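Lonberg Community Boards > Home & Garden > Refinishing a big work table, what finish holds up?

pinewoodpat
So I picked up a huge old table when Clolalura cleared out their back building in August (paid 85 bucks, felt like robbery) and now I need to pick a finish. It's going in my sewing room so it'll get pins, steam, coffee, the works. I want it pale, sort of cream or light beige, NOT orange. Last time I used an oil-based poly on a shelf and it looked like a pumpkin by Christmas. This is the color I'm after: 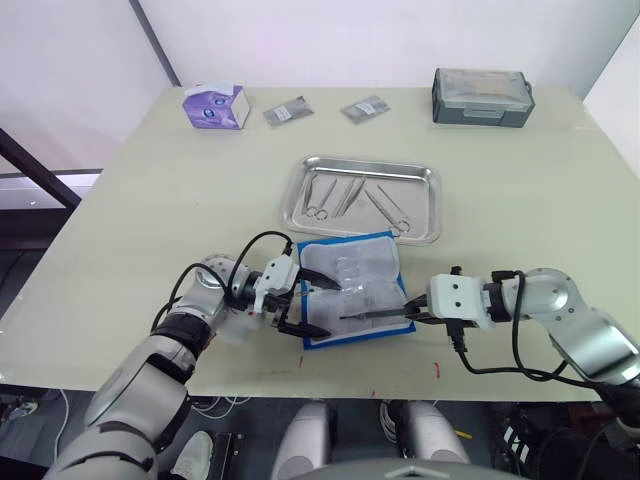
Tabletop color I want, light beige against a white wall

What are you all using?

grumblebee
Water-based poly, satin, 3 coats. Stays clear. Sand lightly between coats and don't shake the can or you'll be picking out bubbles.

saltine_mo
Gonna disagree with grumblebee. Water-based is fine for a bookcase but an iron will leave you a nice white ghost in it. I'd go hardwax oil with a little white pigment. When you mess up one spot you just fix that spot, and with poly you're redoing the whole top.

grumblebee
I've ironed on mine for 5 years. With a mat, like a grown-up.

saltine_mo
Well good for you and your mat lol. Some of us forget the mat.

pinewoodpat
I am absolutely a forget-the-mat person. How long before I can put stuff on the hardwax though??

saltine_mo
Light use next day, but I'd baby it for a couple weeks. No wet mugs!

tuckerhill_kit
Has anybody mentioned just painting it? I did my craft table with the Drorkton cabinet paint in a cream shade and I love it. Smooth, wipes right down. You do lose the grain, so if it's pretty wood ignore me. Something in this direction:

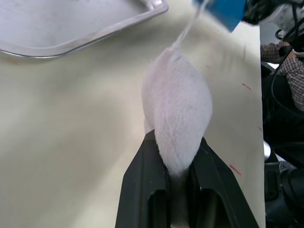 Cream surface, top left by the steel tray

pinewoodpat
Ooh OK that's a touch warmer than I was picturing but I kinda love it. The grain is nothing special, there's a big ugly patch at one end where somebody glued something down.

grumblebee
Then paint it, sure, but prime first with a stain blocker. Old glue will bleed through cream paint and you'll hate your life.

saltine_mo
Fine, for once I agree with the mat person. What grit are you starting with? If the old finish is thick go 80, then work up to 200ish before primer.

tuckerhill_kit
I wouldn't go that fine under paint, it needs something to grab. I stopped at 120 and it's held up great.

pinewoodpat
I've got my uncle's old Böttcher sander and a whole box of 120 so that settles that! Going to do a test patch on the underside tonight, half paint and half hardwax, and see which one survives the iron.

grumblebee
Let them cure before you cook them.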